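3. Where things get put down

Figure 1. Tabletop from directly above: white, marble-patterned surface with faint grey veining.
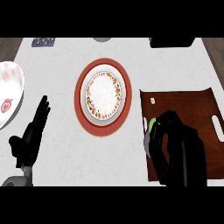

I came to this part of the study by accident, while I was supposed to be asking people in Brevstead about their post. The plan was simple enough. I'd sit in somebody's kitchen, drink whatever I was given, and find out how long a letter from the council lay about before anyone opened it. What I kept noticing instead was that the letters had places, and that the places had very little to do with how much room there was. Take a top like the one in Figure 1, where most of the surface is plain grey-veined white and the small dark card with the bright specks sits right up at the far edge. I saw that sort of arrangement over and over in Brevstead: a plate in the middle, the little flat things out at the rim. I started drawing maps of tables in the back of my notebook, and by August I had more maps than notes about post.

There is some older writing on clutter, of course, and I've leaned on it in Section 2, but most of it treats a crowded surface as a failure of tidying. I never found that very helpful. The people I visited didn't talk as if they had failed at anything. They talked about the table the way you might talk about a shared garden, with bits that were yours and bits that weren't, and a middle that had to be given back by teatime.

3.1 The rim and the middle

I visited 40 households in all, each of them twice, and stayed for 90 minutes or so on each visit (longer if there was cake, I'm afraid). I asked everyone the same opening question, which was simply "what lives on this table?" The word "lives" was borrowed from Kerttu Räsänen, who was the first person I tried the interview on and who corrected me when I said "what do you keep". You keep things in a cupboard, she told me. I changed the wording that evening and never went back.

The answers fell into two heaps fairly quickly. Some things were said to live on the table, and these were nearly always named by where they were: "the end by the window", "Dad's corner", "up the back". Other things were only said to be on it. Reading glasses lived there. A shopping bag was on it. One man in Lordale Street was quite firm that the newspaper lived on the table until lunch and was only on it afterwards, and his wife agreed with him before I could ask what he meant. I have coded the newspaper both ways and it makes no odds to anything that follows.

What interested me more was who was allowed to move what. Things in the middle could be shifted by anybody, without asking, and usually with a forearm. Things at the rim were another matter. Savvas Vasilakis, who was sharing a flat with two others when we spoke, described lifting a flatmate's birthday card to wipe under it and then spending a good while trying to get it back at the same angle. He laughed about it, but he also remembered which flatmate and which birthday.

3.2 Letters, again

So, back to the post – which is what the grant was for. Unopened letters turned up at the rim far more often than I had expected, and they tended to stay there. A letter dropped in the middle got opened, because it was in the way of supper. A letter propped at the edge could sit through a good many suppers quite comfortably. Tuulikki Hakala had an envelope from the water company that had been at the far end of her table for 7 weeks, and she could tell me what was in it without having looked. She was right too, as we found when she opened it on my second visit.

I don't want to make too much of this. People chose where to put a letter partly by guessing what it said, so the edge may be getting the blame for the envelope. Joonas Valtonen raised exactly this point when he read a draft, and I haven't got a proper answer to it. The best I can do is the small group of households where somebody else brought the post in and dropped it wherever they happened to be standing. The pattern was weaker there, but I could still see it in the maps, and I come back to those households in Section 4 together with the ones that had no table at all and did everything on the arm of a settee.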